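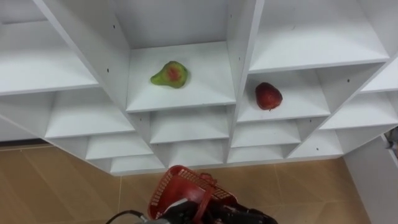

Figure 1. The shelf with a pear and an apple, and the red basket held in the gripper.

3. Collecting the examples

The task for our semester project was fruit picking from a shelf into a basket. The robot does not get any rules about fruit. It has to learn from examples which we record by hand, and this chapter describes how we recorded them.

We used the white shelf in the Madville lab. For each example we put a pear and an apple in two different compartments and left the others empty. The places were drawn by a small script, so that we would not always choose the comfortable ones in the middle. Larysa Mykhailiuk, our supervisor, advised this after she saw our first recordings, where almost all of the fruit was at the same height.

One student moved the arm by remote control and the other wrote the log. An example was kept if the fruit was placed in the basket without being dropped. If the operator stopped for more than 5 seconds, we marked the example as "slow" and kept it in a separate folder. All files were stored in Skumine, the database of our department.

Our goal was 1,000 examples. By the end of September we had 269. The main reason is that we planned the time only for the movement and forgot the time for changing the fruit and saving the file. We also lost one full Saturday when the clock of the head camera and the clock of the arm did not agree, and those recordings had to be deleted.

3.1 Problems with the data

The low compartments are difficult to reach, and the operators were visibly slower there. In the log we found more failed attempts for the pear than for the apple. We think the shape is the cause, but we did not test it separately.

The labels were checked by both students. Where we did not agree, we watched the recording again together and corrected the log. The training with this data is described in chapter 4.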